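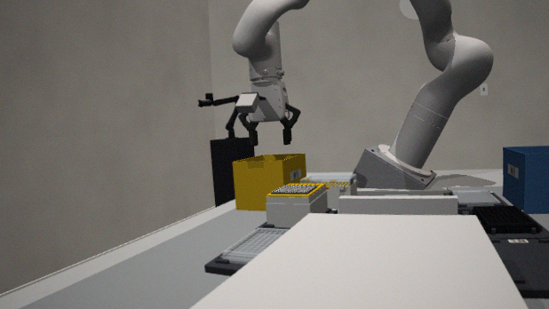 灰色台面上的黄色开口箱,正面右侧贴有白色小标签。

纸箱收纳与封存:尺寸、封口、标签、堆放

适用范围:家庭储藏间、小型工作间,存放期一个月以上的干燥物品。食品、电池、溶剂和压力罐不在本页讨论之内。

一、选箱

瓦楞纸箱按层数分单瓦楞(三层)和双瓦楞(五层)。衣物、床品、空塑料盒用三层即可。书籍、五金件、瓷器用五层。箱底印有耐破强度或边压强度的,以边压强度为准,堆放时起作用的是这一项。

旧箱可以重复使用,条件是四条竖棱没有压溃,底部摇盖折线没有裂开。检查方法:空箱立起,双手按住上沿对角向下压,竖棱外鼓或发软的淘汰。受过潮的箱子晾干后强度不能完全恢复,只能放在最上一层,或者拆开当垫板。

书箱宜小。大箱装满书以后,底部胶带和搬运人的腰都承受不住。我的做法是书只装到箱高的三分之二,上面用毛巾或旧T恤填平。

二、封底

底部摇盖先折短边,后折长边,长边对缝。不要用四片互相插接的折法代替胶带,插接处受力集中,箱底中央会下垂。

胶带沿中缝贴一道,两端各向侧壁延伸一掌宽。重物箱再在两条短边折线处各贴一道,成“工”字形。胶带宽度用48毫米或60毫米均可。贴前用干布擦掉纸面浮灰,贴后用手掌从中间向两端推压。水性胶的透明胶带在低温下初粘力差,12月在没有暖气的车库里封箱,应先把胶带在室内放一夜。

牛皮纸湿水胶带粘合力更好,开箱时会撕掉表层纸,箱子一般只能用一次。长期封存选它,经常开合的箱子不选它。

三、装填

重物在下,轻物在上,四角先填实。空隙用揉皱的包装纸或旧衣物填,填到轻摇无声为止。报纸油墨会转印到浅色织物和无釉瓷面上,这两类物品先用白纸包一层。

盘子竖放,碟与碟之间夹纸,底部垫两层瓦楞纸板。杯子口朝下,单独包,杯内塞纸团。玻璃罐的盖子拧松半圈,气温变化时不易卡死。

金属工具入箱前擦净,薄涂一层机油,用牛皮纸包好,再放入防潮剂。硅胶干燥剂要用新拆封的,或者在烤箱里按包装上的温度烘过的。敞口放了一个季度的干燥剂已经吸饱,放进去没有用处。

装满的标准是顶部摇盖能自然合平。盖不平就减少物品,不要硬压;合上后中间下陷就补填料,否则上层箱子会把它压塌。

四、标签

标签贴在短侧面或正面的右上部,不贴顶面。箱子一旦叠起来,顶面就看不到了。两个相邻侧面各贴一张,转动箱子以后仍能看到其中一张。

内容分三行:编号、类别、封箱日期。不写长清单,清单写在登记本里,按编号对应。编号用“区号加序号”,例如A-5,A为靠窗一侧的架子。写字用油性记号笔,圆珠笔在哑光标签纸上两三年后会发淡。

标签纸四角容易翘起,可在外面加一条透明胶带,覆盖整张标签并向四周多出一指。热敏标签不能这样处理,胶中的成分会使字迹褪色。我用过Kastlow的热敏标签,覆胶后一个夏天就认不清了,后来改为手写。

用颜色区分类别时,颜色不要超过五种,并在储藏间门后贴一张对照表。对照表用铅笔写,调整时方便改。

五、堆放

地面先垫木条或塑料托板,离地至少5厘米。箱子与外墙之间留一掌宽的空隙,外墙内侧冬季会结露,紧贴墙面的一侧最先发软。

同规格的箱子上下对齐,竖棱压竖棱。砖砌式的错缝叠法比较稳,但纸箱的承重主要在四个角,错缝后承重下降明显。层数少、怕倒塌的用错缝,层数多的用对齐,外侧拉一道绑带。

书箱不超过三层,衣物箱不超过五层。层架上的箱子不叠放。Surkness的组合层架标称每层承重40公斤,这个数值指均布载荷,把两个书箱都放在层板中央不符合这一条件,应分别靠近两端立柱。

常用的箱子放在腰到肩之间的高度。一年取一次的放最上层或最下层,其中重的放最下层。

六、定期检查

每年梅雨季过后和入冬前各查一次。顺序:先看最底层箱角,再看靠墙一面,最后打开一只放过干燥剂的箱子。纸面出现波纹、手指按下不回弹,即更换。发现虫粪或细木屑状粉末,整箱移到室外再开,旧箱不要再用。

湿度计挂在储藏间中部,离地一米左右,不要挂在门边。相对湿度长期高于65%,应先解决通风,再谈换箱。

七、读者来信补充

Corentin Pichon来信询问真空压缩袋能否装进纸箱。可以,但羽绒和羊毛制品不宜长期压缩,袋子漏气后体积膨胀,会把箱子撑开。化纤被褥没有问题,装箱时上部留一拳空间。

Benoît Lecomte建议在箱底内侧铺一张剪开的塑料袋,用于防潮。此法对地面潮气有效,对箱内物品自带的水分不利。衣物没有完全晾干时不要铺。

本页第二节的胶带宽度和第五节的层数已于2008年10月25日修订,旧打印稿请作废。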